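Teaching corn pick and place by remote control, grip too hard?

mwende_were
Hello all. I am driving the arm by remote for our Barasa kitchen task, corn to plate. I hold the cob between the two fingers, low down.
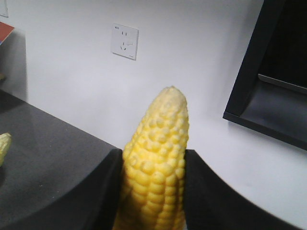
I have 51 demonstrations now. Is it enough, or must I make more?

Gastix
Too few. I would go for around 1,295.

Idrisa Kaijage
I don't agree. With 20 slow and clean ones my arm learned it. I grip near the end and let the cob hang. 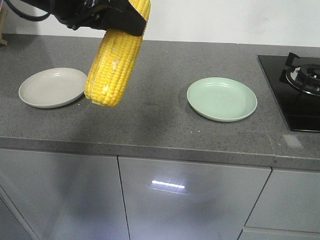

Guiding by hand is easier for the height, in my opinion.

mwende_were
By hand my own arm blocks the camera. I stay with remote, but I will go slower.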